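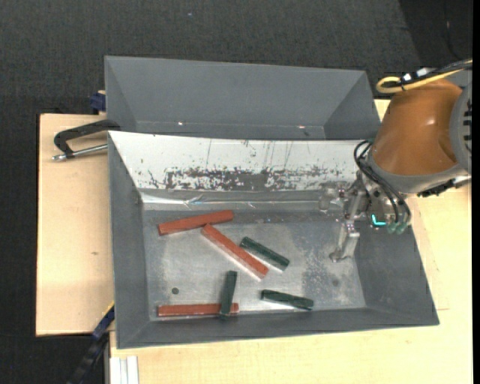
Can I sample straight from a turntable into the Bimska?

Plug the turntable into the PHONO pair on the back panel, set the input switch to PHONO, and you can record from vinyl with no extra box in between. Older turntables with a separate ground wire should have that wire fastened to the GND screw as well, or you'll hear a low hum under everything.

Section 4: Your first sampled loop

We love this part of the manual! By the end of it you'll have a loop pulled from a record, chopped across the pads and playing under a drum pattern. Have a record you know well close at hand, plus headphones. If you haven't formatted your memory card yet, go back to Section 3 first.

Recording the sample

1. Turn the MAIN knob all the way down, then switch on the Bimska.
2. Press SAMPLE. The input meter appears on the screen.
3. Play the loudest part of the record and turn the INPUT knob until the meter peaks in the yellow.
4. Lift the needle and set it down a little before the part you want.
5. Press REC, let the music play, and press REC again to stop. A single sample can run up to 15 seconds.
6. Press KEEP to store it or CLEAR to have another go.

Caution: Never move the input switch between PHONO and LINE with your headphones on. The jump in level is very loud.

Note: Record a bit more than you think you need. A stray drum hit or a breath before the vocal can end up being the best thing in the beat, and you can trim it later if it isn't.

Chopping it up

7. Press CHOP. The waveform fills the screen, with a start marker on the left and an end marker on the right.
8. Turn DATA 1 to move the start marker and DATA 2 to move the end marker. Hold SHIFT while turning for fine steps.
9. Press SLICE > AUTO to let the Bimska find the hits for you, or tap any pad along with the music to place your own cuts.
10. Press ASSIGN. Your slices spread out over the pads from bottom left to top right.

Go ahead and play them out of order! Danai Mitsotakis-Vlachou built the demo song "Benavides" from one slow piano phrase, and most of its melody came from hitting the wrong pads and liking it. You'll find it in the DEMO folder with every slice left open for you to poke at.

Note: AUTO works beautifully on drums and plucked strings. Long organ chords and choirs have soft edges, so cut those by hand.

Pitch and tempo

11. Press TEMPO and enter a value. 78 is a lovely place to start for a heavy, head-nodding beat.
12. Press PITCH and turn DATA 1 up or down. With LINK on, pitch and speed move together, like a record on the wrong setting. That's how you get those high, sped-up soul voices. With LINK off, the speed stays where it is.
13. Press PLAY and bring up the MAIN knob slowly.
14. Choose a kit from the Trallach drum folder and record a simple kick and snare over the loop. Josué Sales programmed the swing settings in that folder, and setting 2 sits very nicely with chopped piano.

Caution: Changing the tempo with LINK on rewrites every slice in the bank. Save a copy first with SHIFT + KEEP.

Saving

15. Hold PROJECT until the name screen opens, type a name and press KEEP. One card holds up to 988 projects, so there's plenty of room for half-finished ideas.

Note: Wait for the card light to go out before you switch off. Pulling the power early can damage the project you've just saved.

Using samples in music you release

If your track is leaving the house, you'll need permission for anything you took from someone else's record, usually from both the label and the song's publisher. The sounds in the Trallach folder are already cleared for Bimska owners. Go to Section 5 to send your beat to a computer as separate tracks.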